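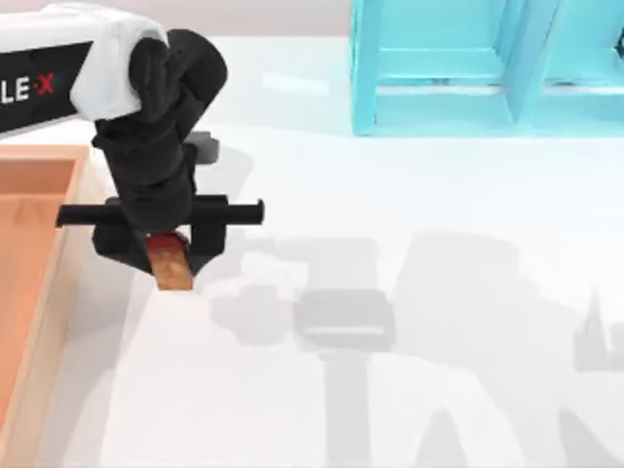

**Figure 3.** Rendered view of a white arm link with a black wrist and gripper above a white tabletop.

### 4.2 Viewing time and client choices

We asked 60 clients of two interior design studios, Andeck and Roussel, to compare floor plans with rendered views of the same room. Each client saw 32 pairs in random order and could go back to an earlier pair at any time. Sessions were held in November and led by Godelieve Mertens.

Clients spent less time on the rendered views than on the plans, but they changed their minds more often after seeing them. Most changes were to wall colour and lighting — furniture layout was seldom altered. Written comments, 1,038 in all, were sorted by hand using the scheme in Section 3. Nearly 100 of them dealt with daylight, mostly in rooms with a single window.

The two studios differed little on any measure, so their results are pooled in the rest of this section.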